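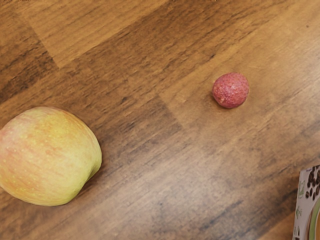

The Purkmont Ledger

Print this article | E-mail this article

The Purkmont Ledger is a novel in linked stories by the Canadian writer Mirela Damasceno. It follows 34 tenants of a single boarding house in the harbour town of Cidthorpe, most of whom are dead by the second chapter and remain talkative. It was first published in May by Pedent, a small press then better known for tide tables.

Synopsis

The house clerk, Cheung, records every tenant's debts in a ledger and, when business is slow, their sins. Each story takes one entry and disputes it. The longest concerns a missing harmonium and runs to six narrators, two of whom have never been in the room with it. The final entry, numbered 2241, is blank, and has attracted more commentary than the rest of the book.

Style

Damasceno writes in the flat tones of bookkeeping, with occasional outbreaks of weather. Dialogue carries no quotation marks, a choice she defended as a saving on ink. The humour is dry enough that early reviewers shelved the book as local history, and one library in Cidthorpe still does.

Reception

Sales of the first edition were modest. A second, with the clerk's arithmetic corrected, drew complaints from readers who had built theories on the errors. The mistakes were restored in the third.

Last revised April 6, 2023

Print | E-mail

Comments

harbourmouse: The harmonium story is the only one I'd reread. Gave up on the weather.

T. in Cidthorpe: The library has moved it to fiction now. Please update.

oldclerk: They moved it back.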